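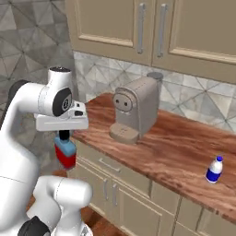
Render: white arm holding a blue and red container at a counter.

Home | Forums | Climate & Energy Policy | Log in

State emissions bill: is the 2080 target worth anything?
2 min read
November - posted by Kiiskinen

Kiiskinen
The draft sets a net zero date of 2080 for industrial sources and puts interim targets in a schedule the agency can amend without a vote. Section 8 is the only part with penalties, and it covers reporting failures, not excess emissions. A plant could miss every target, file on time and owe nothing. Am I misreading it?

plutent
You have Section 8 right. The date matters less than the schedule. A binding cap every two years would do more than any end date, and the sponsors dropped that in markup.

Wurnotham
Disagree on the cap. Two years is shorter than one permit cycle for a cement kiln. You would be fining operators for equipment they are not yet allowed to install. Fix permitting first.

plutent
Permits can be amended mid-cycle. Operators do it when they want to add capacity.

Wurnotham
Minor amendments, yes. A fuel switch triggers full review, with public notice and a hearing. Read the definitions.

usside
Both of you are skipping the wildfire exemption. Smoke days are removed from the monitoring record, and the bill lets the agency decide what a smoke day is. In a bad season that could take out most of the late summer readings.

Kiiskinen
I missed that. Is it in the main text?

usside
Definitions, last paragraph. The fire language was added for county air districts, but as written it applies to industrial sources too.

Wurnotham
That one I would strike. I still oppose the cap.

plutent
Written comments close at 5 p.m. on hearing day. I'm sending mine on the exemption and the schedule - separate letters, so they get logged under both sections.

Reply | Next thread | Back to top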